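4. Measuring, grinding and laying out

By now your Cesto should be clamped to the worktop, wiped out and turning freely (if it isn't, go back to section 3 and look at the collar again, it's nearly always the collar). This is the part I like best, the bit where it stops being hardware and you get a drink out of it!

I've written this for one mug at a time. Brewing for a houseful is in section 6.

What you'll want within reach

A set of kitchen scales that reads in single grams
Your beans, in their storage tin
A cup or glass to measure the beans into
A teaspoon
A mug
A dry pastry brush, if you've got one

4.1 Filling the tin

1. Tip a new bag of beans into the tin in one go. A standard bag is 1,000 g and the tin takes all of it, though you may have to give it a shake and wait for things to settle.

2. Put the lid on and weigh the lot. With the tin we supply you should see 1,210 g on the scales. Write that on the label on the bottom, in pencil, and then you can always tell what's left by weighing it again without opening it.

3. Keep the tin in a cupboard away from the cooker. Mine lives next to the porridge oats.

Note: if you bought the Brasberg set, your tin is the taller one with the clip and it weighs more empty. Weigh it before you fill it and do the sum yourself.

Caution: please don't keep beans in the fridge. I know somebody's aunt swears by it. They pick up damp, the burrs clog, and then you're emailing me on a bank holiday.

4.2 Measuring a dose

1. Stand the measuring cup on the scales and set them to zero.

2. Spoon in 21 g of beans for an ordinary mug. I go up slowly at the end, a few beans off the tip of the teaspoon, and I've stopped worrying if it's a gram over.

3. Look through what you've measured. Every so often there's a little stone or a bit of twig in with the beans, and a stone will chip a burr. Dark roasts make this harder to spot, so do it in decent light.

4. Leave the beans in the cup until you're ready to grind.

I measure into glass. You can see the level from the side, and it's easy to tell when there's dust left in the bottom. Kęstutis Hunt, who checked this section for me, uses an old eggcup and has to fill it over and over, but he's perfectly happy.

Note: don't measure straight into the hopper. There's no way of weighing it while it's clamped down, and fishing beans back out past the spindle is a miserable job.

4.3 Grinding

1. Set the ring to 2 for a cafetière. Turn the handle while you move the ring, or it will feel stuck.

2. Tip in the beans and close the flap.

3. Turn the handle clockwise at whatever speed suits you. Going faster doesn't improve anything and it walks the clamp along the worktop.

4. When the handle suddenly goes light, give it a few more turns, then pull out the drawer.

5. Brush the drawer into your cafetière. Tap the side of the Cesto and brush again, there's always some hanging on in the corners.

Caution: never turn the handle backwards to free a jam. Open the flap, tip out what you can and start again from step 2. If it still won't shift, see section 8.

Caution: keep fingers, spoons and brushes out of the hopper whenever the handle is fitted. I'm serious about this one. The burrs don't look like much and they will have the end off a pastry brush.

4.4 Laying out

You can skip this if you just want your coffee, but I measure out at night so that at half past six in the morning I don't have to think.

1. Wipe the table and dry it.

2. Put the measured beans at the back, handle facing whichever hand you use.

3. Lay the teaspoon on something flat. A saucer, a jar lid, anything that wipes clean will do. Coffee oil marks a pale table, and it took me most of September to get one ring out of mine.

4. Stand the mug to the right, the right way up, with nothing in it.

5. Cover the beans if you're leaving them overnight. A saucer upside down on top is plenty.

Left-handed? Swap the whole lot round. The clamp can go on the other side too (section 2.3).

The mug wants to hold a good bit more than you plan to pour. I like a heavy ceramic one with a white inside, you can judge the strength as it goes in, but the Avotiņš beaker that comes with the larger set is fine and keeps its heat well.

Beans in the glass cup, teaspoon with the pink handle laid across a round of clear glass, red mug empty and waiting:
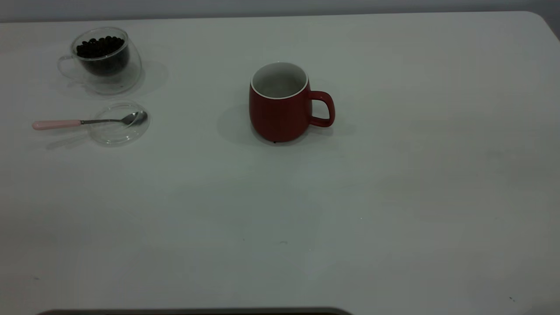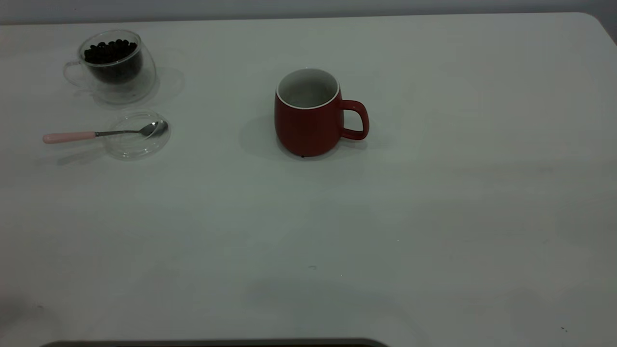 Reader comments on section 4

Baiba Jankauskaitė: Could you add something about lighter roasts? I followed 4.2 to the gram and the mug came out thin and a bit sour. I've gone one notch finer on the ring and it's better, but now the handle is hard going and my clamp creeps, even with the rubber pad underneath. Also, the pencil tip in 4.1 doesn't work on my tin because the label is shiny. I've stuck a bit of masking tape over it and written the full weight on that.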